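Home Opinion Labs Archive About
Share 219 shares 2 comments

Stop grading cloth robots on whether the bag got packed

Sunday, January 8, 2023

Short one, written on a train, so forgive the state of it. I've been reading the Plisivon write-up again. Two-armed robot, soft things, gift bags and boxes. The headline is a success rate. The headline is always a success rate. And I think for soft things it's close to useless, and I think most people who work on this know so and print it anyway.

Take a rigid block. The gripper has it or the gripper hasn't. You can score that from across the room with a pencil. Now take a cloth. The gripper has some of it. Which bit? How much? Is the rest coming along or staying behind? One number at the end of the run swallows all of that.

The bag task is the one I'd make everybody do. Two arms, a paper bag, a cloth that has to be in it or out of it, and enough clutter that the policy can't just memorise a bare table.

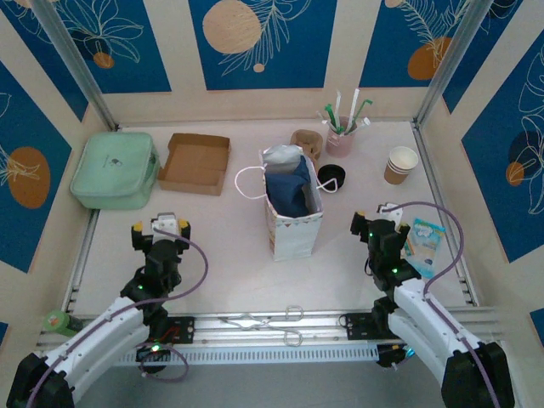 The bag bench: two arms on the front rail, navy cloth in the gift bag, cups and packaging left round it.

Paper bags are horrible, by the way. Good horrible. They lean, they crease, the handles get everywhere. A bag changes shape when you look at it sideways and the cloth inside it changes shape too, so you've got two soft things arguing and a pair of stiff fingers in the middle. Pidside tried something like it with a plastic tub and got lovely numbers. Of course they did, it's a tub. The rim stays where you left it.

So what do I want in place of the one number? I want the grasp scored seperately from the task. Every run, at the moment the fingers close, somebody or something writes down what is between them. One layer, several layers, an edge, a corner, a fistful from the middle. Then the task result next to it. Two columns. Not hard.

The Nanov people did a version of this, and it's the best thing in their report, and they stuck it in an appendix. They went back through 2,000 grasps and sorted them by where on the cloth the fingers had landed. Corner grasps and middle grasps finished the task at much the same rate. Fine, you'd think, doesn't matter then. But the corner ones could be handed on to a next step – spread it, fold it, pass it across – and the middle ones mostly had to be put down and started again. The success rate saw none of that. Same tick in the same box.
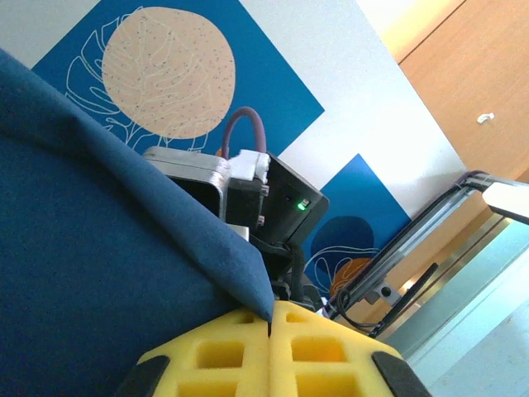 Which gets me to the wrist cameras. I was a sceptic. Thought they were a fad, one more cable to snag and one more lens to wipe. Changed my mind last January and haven't changed it back. The overhead view tells you where the bag is. It's hopeless at telling you what's in the fingers, the hand itself is in the way half the time, and dark cloth goes to a flat blob from up there. Up close you get weave, you get folds, you get the point where the material gathers. If you want the first column of my two columns that's where it comes from.

The usual reply is that the network can sort it out for itself. Feed in all the views, let it learn what matters, judge the result. I half agree. For training, yes, chuck it all in. But evaluation is for us, not for the network. I need to know what went wrong and a percentage won't tell me. Pawłowska, the cloth benchmark, had this argument and came down on the side of one score becuase one score makes a nice table. It does make a nice table. I've used that table. I couldn't tell you from it which of the top 3 systems I'd trust with a jumper.

The other reply is cost. Labelling grasps is dull. Yes. Do a sample then. Do a morning's worth. Two people, same clips, see if they agree, and where they don't agree print that as well. I'd much rather read a small honest table of arguments over what counts as a corner than another decimal place.

And some of it really is ambiguous, I'm not pretending otherwise. Fingers go into a bunched cloth, there's a fold running down into the gap, the shading does half the work of telling you what's where and the sensor noise undoes it. One layer? Three? I've stared at stills like that and gone for a coffee and come back with a different answer. So have a "can't tell" box and let people tick it. If a third of your grasps are in it, that's a finding about your cameras and I want to read it. 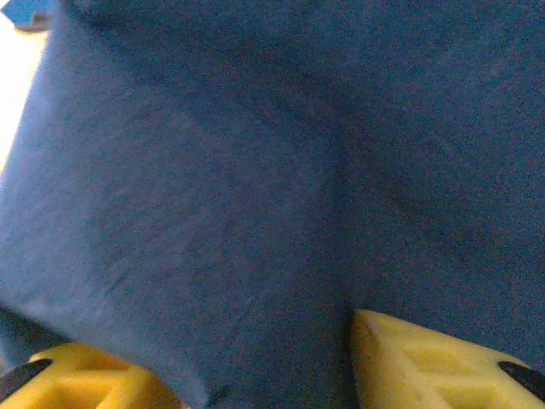 What I'd ask for in the next round

Grasp type and task result, side by side, per run. A "can't tell" count. Bags as well as tubs please. The wrist view released with the overhead view, lined up in time, so the rest of us can relabel when we disagree with you. And any regrasp counted as a regrasp, even when the cloth ends up where it should – if it took four goes I want to see the four.

Plisivon could do most of this with what's already on their disks. No new hardware, no new runs. Same goes for Nanov, who only have to move a table out of the appendix.

My stop. More when I've read the supplementary bit properly.

Share Save Print 2 comments
Previous Next Back to Opinion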